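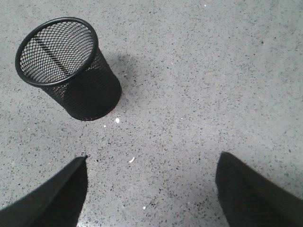
The owner of Zeman, a stationery and office supply shop in Somthorpe, keeps the front door propped open with a box of printer paper from the first warm day until September. She took over the shop from her uncle, who had run it for 22 years, and she has changed less than people expected.

"I painted, and I moved the greeting cards to the front," she said. "The rest was working fine."

We spoke on a Saturday morning in June, before opening. She was pricing notebooks and did not stop while we talked.

Her best month is August, when the school lists come out. The rest of the year depends on a mix of walk-in customers and standing orders from small offices. She has 116 accounts on the books, among them two dentists, a feed store and the Grillesari bakery across the street, which buys receipt rolls and very little else. Most of them call on the phone. She has thought about taking orders online and has put it off twice.

"If they call, I can tell them the folders they want are out and the other ones are just as good," she said. "On a website they'd see 'out of stock' and go somewhere else."

The shop carries 3646 separate items, a number she knows because she counted them all last winter when she switched from paper cards to a computer system. It took most of January. She found fountain pen cartridges for a pen that is no longer made, and she sold them within a week to a man who still had the pen.

Asked what people buy now that they did not buy ten years ago, she said paper planners. "They went away for a while and then they came back. Younger people, mostly. They want the week on two pages and they want thick paper." Fax supplies are gone except for one customer. Staplers sell at the same slow rate they always have.

She is less happy about pens. Her uncle let customers try any pen in the store, and she kept that up, but the cheap gel pens dry out when the caps are left off. She now keeps a scratch pad by the register and hands out the testers herself.

Rent is the larger worry. The building was sold last year to Zanero, a property company, and her lease has 2 years left. She has asked about renewing and was told someone would be in touch. She said the new owners fixed the roof quickly and she has no complaints about them so far.

"I'd like to know by next spring," she said. "I order calendars a long way ahead."

She has no plans to move to a bigger place or add a second one. She would like to hire a person for Saturdays, someone who can lift a case of paper and make change without the register telling them how much. She has put a card in the window and had up to five people ask about it, most of them looking for full-time work.

At nine she turned the sign around. The first customer wanted one large envelope and asked if she sold stamps. She does, behind the counter, in books and singles.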